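Re: [mending-list] Small hole near a folded band, patch or darn?
November 9, 2018
4 replies | 2 shares

Hi all,

Catching up on the list with my second coffee, and I wanted to jump in on this one before it drops off the bottom of the digest.

> I have a knit top with a hole close to the neck, the size of a
> pea maybe, and the edge is starting to fray. Fabric is fine
> everywhere else. I was going to iron a patch on the back and be
> done with it. Is that going to look awful? Also, does anybody
> know whether the Lindqvist thread is worth the money, or do I
> just use what's in the tin?

Please don't iron anything on yet! I did that to a gray cardigan last January and the patch went stiff as a cereal box, and then it peeled at one corner and picked up every bit of lint in the house. If the fabric around the hole is still good you can close it with a needle in the time it takes to heat up the iron.

I have nearly the same problem in my own pile right now. It's a dark red thing I'm fond of, with a little round hole up by the thick folded band at the top, over toward the left end, and the rim has just started to fray. I do all my sorting on the bed (the penguin sheet is the mending sheet now, don't ask me to give it up) because the kitchen table is never clear and the light is better in there anyway.

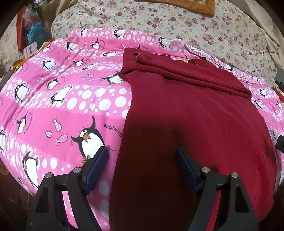
So what I do first is spread the fabric out flat and leave it alone for a minute. If you tug it while you're looking, the hole seems twice as big and you end up stitching a great big circle you didn't need. Then I go in from the back with a single strand and run a ring of tiny stitches just outside the frayed part, in the good fabric. Don't trim the fuzz! I always want to, and every time I do, the hole gets bigger. Weave across, one way and then the other, and stop before it puckers.

Near a fold, keep checking that you haven't caught the layer underneath. I sewed a sleeve shut once that way and didn't notice until I had one arm in it.

On the thread, I've used both Lindqvist and Avar and for a hole this small I can't tell them apart. Avar has the better reds. My spool says 360 yards and I expect to leave it to somebody in my will. The Fukard needles I'd skip, the eyes are so narrow I spent more time threading than sewing.

If yours is a fine knit, use thread a shade darker than you think. Light thread shows up like a dot of toothpaste.

Does anybody have a good way to mark a hole before it goes in the wash? I've been using a safety pin and I'm pretty sure the pin made one of the holes.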